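Uncombe opens a small-parts assembly room for clear display stands

4th February - Uncombe, the maker of display stands for shops and small museums, has opened a new assembly room where clear upright rods, metal pins and other small parts are put together by hand on white tabletops.

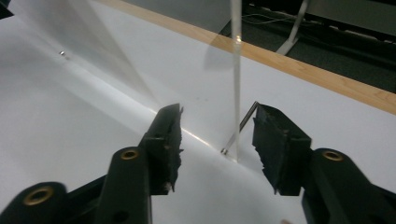
A clear rod standing on a white tabletop, with a thin metal pin leaning at its foot.

The room is the first part of the Zedano project, which the company started in November. Until now, the stands were assembled in the same hall where they were packed and shipped. The new room is separate from this hall, and it has its own door, its own lights and storage for the small parts.

Six people work in the room at present. They prepare the Stustano stand, a slim model made for light objects such as earrings, medals and pressed flowers under glass. Each stand is checked for scratches before it goes to packing, and a rod with a visible mark is put aside and polished again.

"A transparent rod is a simple thing, but it shows every mistake," said Kendra Bélanger, head of production at Uncombe. "When the light falls on it, you see at once if the surface is clean. In the old hall we had dust from the cardboard, and we were wiping the same piece two or three times. We wanted a calmer place for this work."

White was chosen for the tabletops after a test with several colors. On dark tables the thin pins were easy to find, but the staff reported that small chips and hairs were difficult to notice on the clear parts. On white, according to the company, both could be seen well enough under the new lamps.

The furniture was supplied by Sandhu, a workshop which also built the drawers for pins and end pieces. The drawers are sorted by length, and they can be taken out and carried to the table.

"We asked the people who do the assembly how high they want to sit and where they want to reach," said Normand McKinnon, who managed the furniture work at Sandhu. "The first drawers were too deep, so we made them again."

The first delivery from the new room is 400 stands, ordered by a group of independent jewelry shops. Mawar Goh, who buys for the group, visited the room before placing the order. "Our customers look at the ring and they should forget the stand," she said. "For this reason I am strict about the rods."

Uncombe will also accept repairs in the room. Owners of older stands can send back a bent pin or a cloudy rod, and the part will be exchanged within five working days after it arrives. The service is open to shops and to private persons.

Press contact: Océane Cormier, Uncombe press office, extension 921. Visits to the assembly room are possible by appointment.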